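**Aus der Schublade: Schirme, Stifte und ein bisschen Klebeband**

Seit März räume ich mittwochs immer eine Ecke auf, und diesmal war das Kleinzeug dran, das bei uns zwischen Schreibtisch und Haustür hin- und herwandert. Ihr kennt das bestimmt: Man sucht einen Kuli und findet einen Taschenschirm (und wenn es regnet, natürlich umgekehrt!). 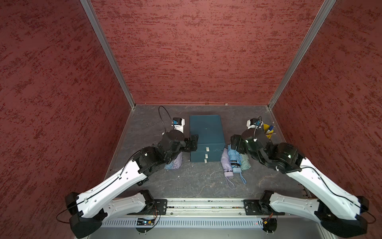
Kleine Schubladenkästen sind ja meine große Schwäche. Ich habe schon in Tullden auf dem Flohmarkt welche nach Hause geschleppt, die dann zwei Jahre lang leer herumstanden. Der blaugrüne mit den weißen Laschen vorne soll es besser haben, und deshalb kamen gleich mal vier Schirme daneben, damit ich ein Gefühl für die Größe bekomme. Die Laschen mag ich übrigens sehr — klein, schlicht, und man sieht sofort, wo man ziehen muss.

Bei den Schirmen bin ich inzwischen streng. Zusammenfalten, Bahnen glatt streichen, Band drum, fertig. Sérgio Sequeira hat mir nach dem letzten Newsletter geschrieben, er rolle seine immer nur grob ein und stopfe sie dann in die Hülle. Sérgio, ich hab dich gern, aber nein!
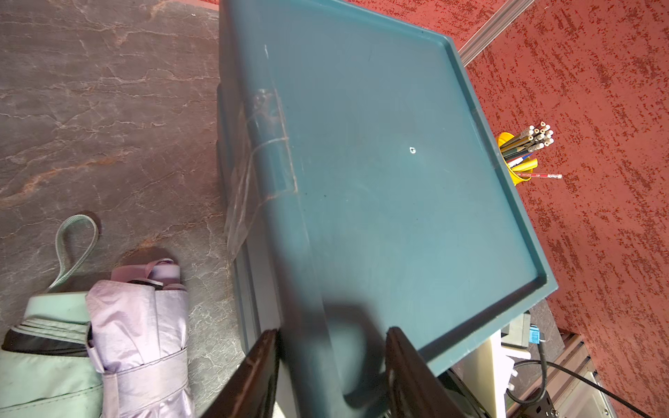 *Mintgrün und Lavendel, schön nebeneinander.*

Wer einen alten Kasten weiterbenutzen will, darf ruhig flicken. Ich nehme dafür durchsichtiges Klebeband, das gibt es bei Kuipers im Laden für wenig Geld, und zwar lieber mehrere kurze Streifen als einen langen. Knitterfrei kriege ich es nie hin, und mit den Falten kann ich leben. Wichtig ist mir nur, dass vorne alles frei bleibt, sonst klemmt es beim Aufziehen.

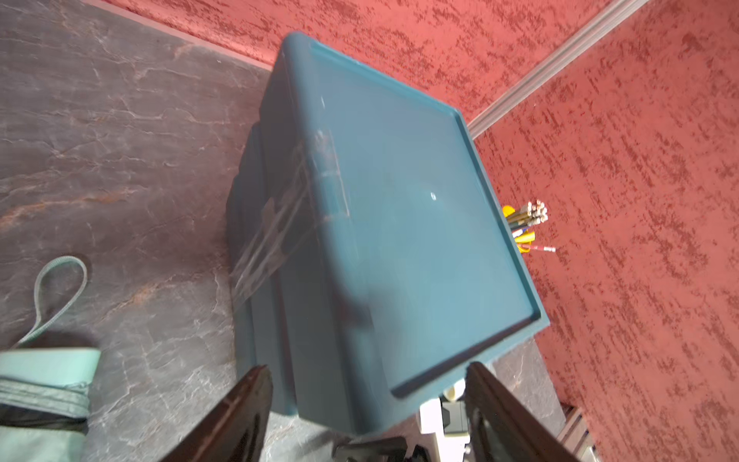
*Klebeband an der Seite, Stifte gleich daneben.*

Dann die Stifte. Zwölf Stück dürfen in den Becher, das ist meine Regel, und ich breche sie jede Woche. Angeblich braucht man ja bloß zwei, die schreiben.
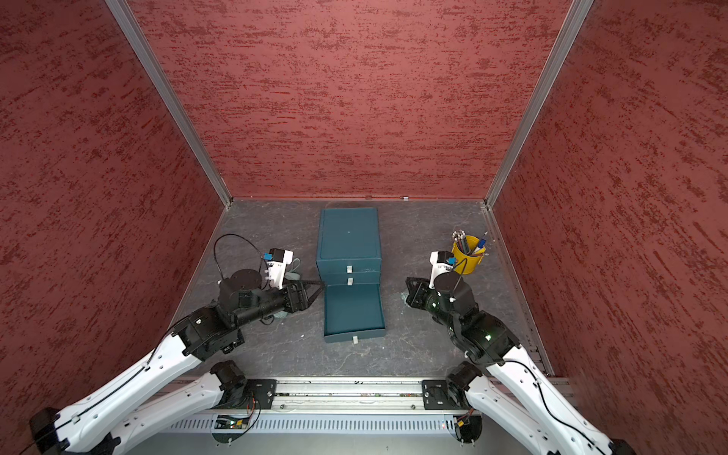 Was überzählig ist, wandert bei mir in die unterste Schublade, zusammen mit Spitzer und Radiergummi. Ganz oben liegen Briefmarken, und alles ohne Zuhause kommt erst mal in eine Tüte für den Tauschtisch in Ollside. Bringt gern auch eure Schirme mit, aber bitte ordentlich gefaltet — ich schaue hin!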